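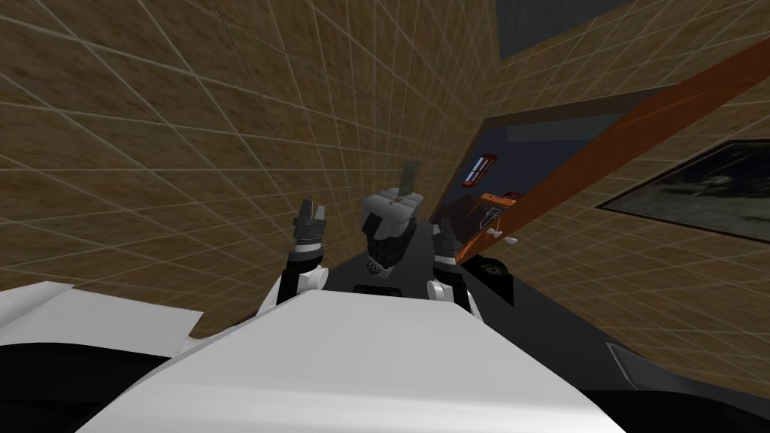
We run a small gated complex with one night guard at the front desk and a patrol contractor, Venckus, that sends a vehicle through after dark. The contract calls for the guard to scan a tag at each of 12 checkpoints on foot between vehicle visits. The tag in our equipment room sits at the height of the white sloped panel on the two-armed unit, and scans at that one tag are missed far more often than at the others. The reader is a Nostport handheld and the reports come through Trama. Last month the log showed 123 missed scans, nearly all of them at that tag, while the guard insists the room was entered every time. I have to decide whether to withhold part of the invoice. Is there a way to tell a missed visit from a bad read using only the exported log?
Posted by gatehouse_sw

Citlali Rosales
Partly. Export the raw events and leave the summary report alone. The summary only lists accepted scans. The raw file should also have a line for each time the trigger was pressed, with a result code.

Sort by reader and time, then look at the interval between the checkpoint before the problem tag and the one after it. Compare it with the same interval on rounds where all tags were accepted. If the guard skips the room, the interval gets shorter by the time it takes to walk in and out. If the guard goes in and the reader fails, the interval stays the same or gets longer, and you should see one or more failed trigger events inside it.

Two cautions. Check that the reader clock is synced, as an uncorrected clock will shift everything after a battery change. Also check the event buffer. Ours held 1000 events and overwrote the oldest ones when the guard did not dock it at the end of the shift. A gap caused by the buffer will hit every checkpoint in a block of time, so it is easy to separate from what you describe.

For the tag itself, move it away from metal or put a spacer behind it. A tag mounted flat on a metal door or cabinet often reads at a very short distance or fails outright. Change the tag, leave the guard and the route as they are, and run it for two weeks before you touch the invoice. 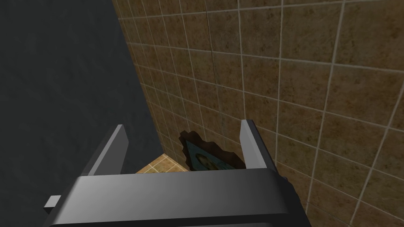 Patrol_Ops_Ret
Read the contract first. Many patrol agreements pay by the scheduled round and treat a missed scan as a report item only, with no deduction unless written notice was given. Ours with Prorura had a notice clause on the last page that I missed for a year. Send the notice now, state the checkpoint and the hours, and ask for their supervisor's log for the same shifts. You can withdraw it later if the tag was bad.

I would also put a second tag on the outside of the door. Then you have an entry scan and an inside scan, and the dispute mostly goes away.

tmk1549
we had this, it was the battery. swap the reader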